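Teleoperating the block push in Clamgate: recording demos you can keep

By now you should have Clamgate installed and the arm following your controller without drama. If the arm is doing something expressive, go back to part 4 and redo the axis mapping.

Open the push task and switch to the wrist view. Resist the overview camera. It makes you feel like a genius, and the policy never gets to see it, so you end up teaching with information your student doesn't have.

Press record, wait a beat, then bring the wrist in slowly. Close up, the view gets very simple.

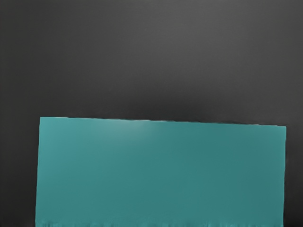 Wrist view at close range. The top edge slopes down to the right.

Use that top edge as your level. Roll the wrist in small nudges until the line sits flat, then start the push. Murray Rakena squares up by feel and is very proud of it – his demos are also the ones I delete most.

Keep the stick pressure steady. If you stall, finish the move anyway and tag the episode "hesitant" afterward. Stopping mid-push teaches stopping mid-push, and the policy will learn that part beautifully.

Record 44 episodes before you train anything. Wanting Fu's set has 882, but Wanting Fu has patience and a better chair.

When you're done, replay four at random in the same wrist view. Any that make you wince, delete. Then export and move on to the training page.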